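How to clean and tidy a large black gloss cabinet

Gloss black shows every fingerprint, so I do ours about once a month, inside and out. It takes me 16 minutes if the shelves aren't too full.

Start by emptying it. Put everything on a side table or a tray, and throw out old packaging as you go. Swing the door right back so you can reach the corners.

Dust first with a dry microfibre cloth. Any grit left on the surface will scratch when you wipe it. Then mix 300 ml of warm water with a small drop of washing-up liquid, wring the cloth out hard and wipe in straight lines from top to bottom. Dry each side before you start the next.

The inside of ours is bare wood colour and marks less, so a barely damp cloth is enough. Leave the door open for 10 minutes afterwards.

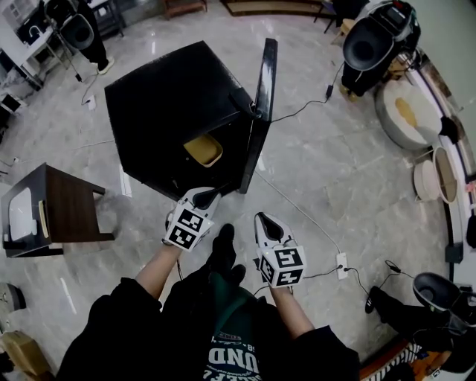 If you have a cable coming out of the cabinet, unplug it before any water goes near. Wipe the cable too, and lay it along the wall when you put it back so that it doesn't get trodden on. Sweep the tiles last, as the dust from the top always ends up there.

Put back only what you use.

Comments

Ritu Garg: Does this work on matt black as well? Mine goes streaky.

Seema Shukla: Ritu, I leave out the washing-up liquid on matt and it dries fine.

Manju Pandey: Vinegar dulled my door, so I'd stay away from it.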